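Finishing a maple board for the bench (quick version)

People keep asking so I'm typing this up between coats. Works for any glued-up board, serving board, bench top, whatever. I use maple because Gudrun Hinrichs had offcuts and gave me a good price.

What you need

Sandpaper in 80, 120 and 220. A card scraper if you own one. Mineral oil or a board oil. Two lint-free rags. Pencil. I get my paper from Meinecke, the 50 pack, but any decent brand will do.

1. Scrape the glue lines
Dried squeeze-out first. Scraper held low, short strokes. Don't sand glue, it just clogs the paper and smears. Got impatient on my first one and wasted 4 sheets.

2. Pencil the whole face
Light squiggles, edge to edge. Sand at 80 until every mark is gone. Still pencil left in one spot? Low spot. Keep going over the whole board, not just there, or you'll dig a dish.

3. 120, then 220
Always with the grain. Maple shows cross scratches worse than anything, and you wont see them till the oil goes on. Vacuum between grits. Skip the 800, too fine, oil hardly soaks in.

4. Watch the figure
Wavy grain and small knots tear out easy. Light pressure, fresh paper. Scraper from the other direction if it goes fuzzy.

5. Raise the grain
Damp rag, wipe it all over, leave until bone dry. Feels rough again, normal. One quick pass at 220 and stop.

6. Check the seams 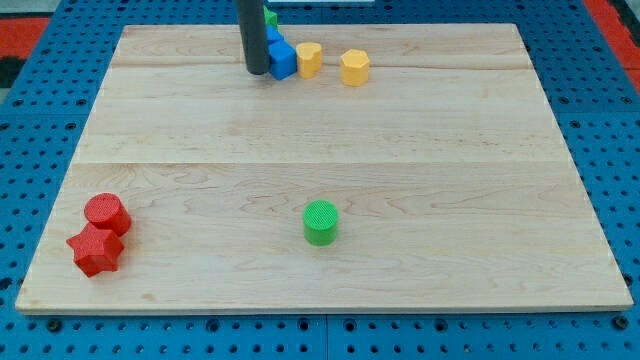 Run a fingernail across each one. If it catches, the planks are uneven there, back to 120 and work along the joint with a flat block. A faint line is fine. A gap is not, that needs glue and clamps before any oil.

7. Oil
Flood it, wait half an hour, wipe off everything that's still wet. Flip, same on the back. Always do both sides or it cups. Second coat the next morning, third if it looks thirsty.

Lay the used rags out flat outside to dry, dont ball them up. Edges get a last light rub with 220 before teh final coat.

Re-oil when it starts looking dull. Mine gets done in October and again in spring.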